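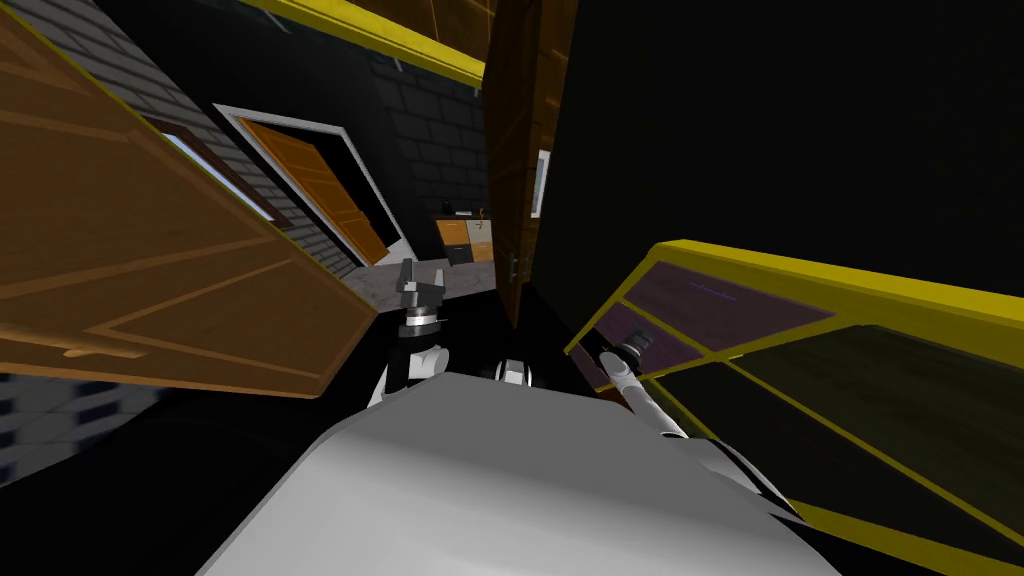 A Valik robot with one gripper against a yellow-framed glass panel.

Hello, I'm Bình Cù, and I've been trying out Nilter, a kit that lets you drive a pretend robot on your own computer! The house is pretend too -- doors, tiles, drawers and all. You get 20 jobs to try, and I needed 60 goes to finish the first 5 (my thumbs were tired). 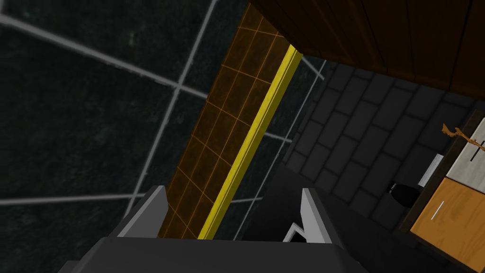 My favourite thing in Nilter is the gripper view, where you look along the robot's hand with its two fingers in front of you. It feels odd at first, like having a beak. Try steering by something long and straight. The yellow rail is good for that, because it runs away from you past the right finger. Then look over to the drawers on the right -- the lower one has a white bar handle, and I think it's a lovely thing to aim for. Go slowly!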